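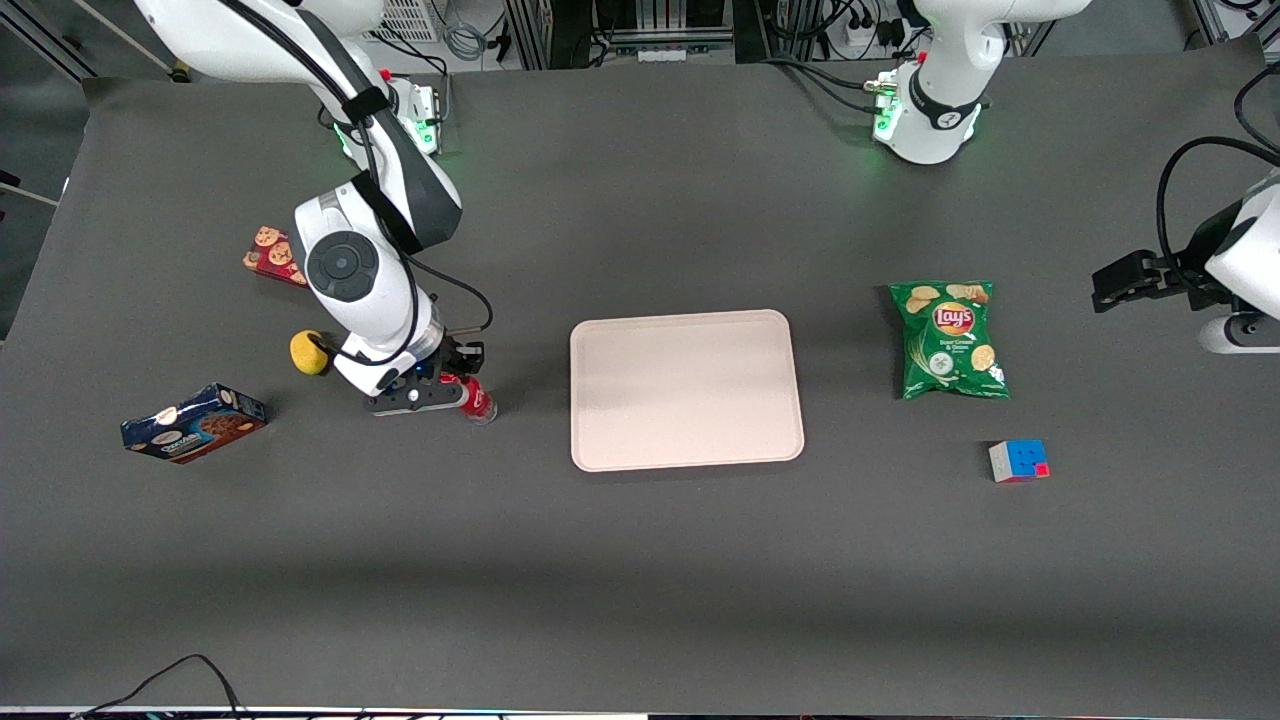 Figure 1. Snack and toy items around the pink tray.

Our group studied how people sort small items when a tray has limited space. The project was done for the Gruvell design course in February. Chia-hao Hung wrote the survey and I kept the item list. We sent the survey to 717 students and got 400 answers.

The list mixes snacks with things to play with. It has a soda can, two kinds of boxed cookies, chips, a sponge ball and a puzzle cube. Most answers put food on the tray first. 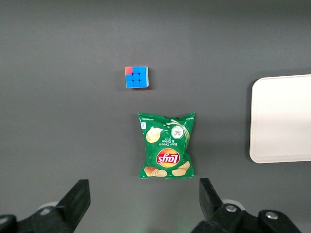 Figure 2. Puzzle cube and a bag of Lay's Sour Cream & Onion chips.

The chips were the hardest item to place in the answers. Many students wanted the bag on top so it would not get crushed. The cube was usually left for last.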